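Section 4: Setting up the front camera for outdoor runs

Most of you will do the bench calibration first and then go straight outside. That's fine, as long as you finish Section 3 before you leave, since the controller won't save an exposure profile without a lens file. This part covers the two cameras we tried on the robot, the Ordale and the Appiah, and how to get usable pictures from either one on bright, patchy ground. Set aside a whole morning for it. I got through the first camera quickly and then spent ages hunting for the right cable for the second (bring both cables!). 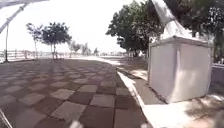 *Written by Nermin Tekin, field testing, Cistadau*

I did all my comparing on checkered paving next to a raised curb, and I'd suggest you look for something like it. Big square tiles give you lots of straight lines to check the lens against, and tree shade gives the auto exposure something to struggle with. If your camera can cope with dark leaves and a blown-out sky in one shot, it will cope with a parking lot.

### 4.1 Mount and aim

1. Power down the robot. Wait for the status light to go out.
2. Slide the camera into the front bracket until it clicks. The Appiah clicks twice, the Ordale once.
3. Plug in the data cable, then the power cable.
4. Power up and open the Garndale controller page on your laptop.
5. Go to **Camera > Live** and tilt the bracket until the horizon sits in the upper half of the picture.
6. Tighten the side screw by hand.

**Note:** You'll probably see small pale bits of the robot's own body along the bottom edge. Leave the tilt alone and mask them out in step 3 of the next part. I tried tilting up to get rid of them and lost the nearest row of tiles, and those are the ones you want most.

**Caution:** Don't use a wrench on the side screw. The thread is soft, and a stripped bracket means part 1361, and you'll be waiting for it.

### 4.2 Set the exposure

1. Park the robot where it can see both sun and shade.
2. Choose **Exposure > Ground only**. The camera now ignores everything above the horizon line.
3. Open **Mask** and drag the lower edge up until the body parts are covered.
4. Set the highlight limit to 93 for the Ordale or 97 for the Appiah.
5. Press **Hold** and watch the live view for a minute.
6. If the tile pattern in the shade is clear, press **Save profile**.

The sky will go plain white. Let it! I used to fuss over that and pull the highlight limit way down, and all I got was a nice sky over black pavement. The robot drives on the pavement.

**Note:** Sunlit tiles can wash out so much that you can barely read the pattern. A little of this is OK. If the whole bright side goes blank, drop the limit by two and press **Hold** again. 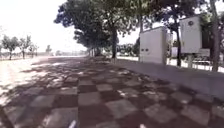
**Can I use the same profile for both cameras?**

You'll need a separate one for each, because the highlight limits don't match and the controller ties every profile to the lens file it was made with.

### 4.3 Compare the two

1. Pick a straight stretch and put the robot at one end.
2. Load the profile for the first camera and press **Record**.
3. Drive forward at walking pace, then stop and press **Record** again.
4. Power down, swap cameras, and go back to the same starting tile (chalk helps).
5. Repeat the drive with the second profile.
6. Open both clips in **Compare** and scrub through them side by side.

Look at the dark seams between the nearest tiles first, then at the edges of the picture. Soft edges are normal while the robot is moving. If they stay soft when it's parked, redo the lens file.

For what it's worth, I ended up keeping the Ordale on for shady paths – it settles faster when you roll from sun into shade – and the Appiah for open ground. Your robot may sit higher than mine, so do your own run before you choose.

**Caution:** Keep one hand near the stop button the whole way, especially beside a curb.

If the controller shows error 3979 during a swap, the data cable isn't seated. Power down, push it in again, and start over from step 3 of 4.1.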